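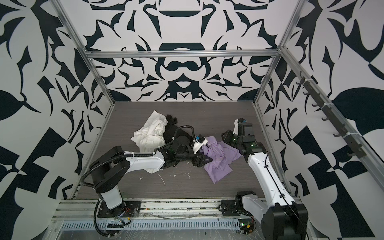 Friday, late

Laundry day, and I have been looking forward to it all week, which I know makes me sound about ninety. But I've finally got a way of folding tops that I like! Rasha Daher showed me on the landing at Zarkstead (she was in her slippers, I had a basket on my hip, it took two minutes) and I've been practising ever since on anything that holds still.

So, white first, then black, then lavender. I always leave the lavender till last as a treat. It's my favourite colour in the whole wardrobe and it goes with everything, even the awful green cardigan. When it's all bunched up in a heap you'd think it was a duster, and then you find the shoulders and give it one good shake and suddenly it's a top again. I love that moment. I could do it all evening.

The hard part for me is still finding which way up a thing is. A crumpled top has no front and no back, only lumps. Rasha's trick is to stop hunting for the neck and go for the hem, pinch it in two places, lift, and let the rest drop. I tried it with the black one, where I can never see the seams under a lamp, and it came right on the second go. On the first I'd got hold of a sleeve and folded it in very carefully as if it were the bottom edge. Lovely neat parcel, completely wrong.

Then: face down, smooth it from the middle outwards with flat hands, sides in, sleeves back on themselves, up in half and half again. The smoothing is where I used to rush. Tonight I took my time and the white one came out so crisp that I carried it through to show Akl, who said "yes, that's a shirt" and went back to his soup. Fine! I was still pleased.

Did 18 pieces altogether, counting pillowcases. Socks don't count. The drawer shuts properly now and I can see every colour from above, standing up in a row like records in a shop, so I've opened and closed it several times for no reason at all.

Things to remember: get more of the Flullus powder, the small box, as the big one went hard in the cupboard. Ask Rasha how she does fitted sheets, if she does. Move the lavender bag over to the jumper shelf before it gets any colder.

Tomorrow the towels. I've got a plan for the towels.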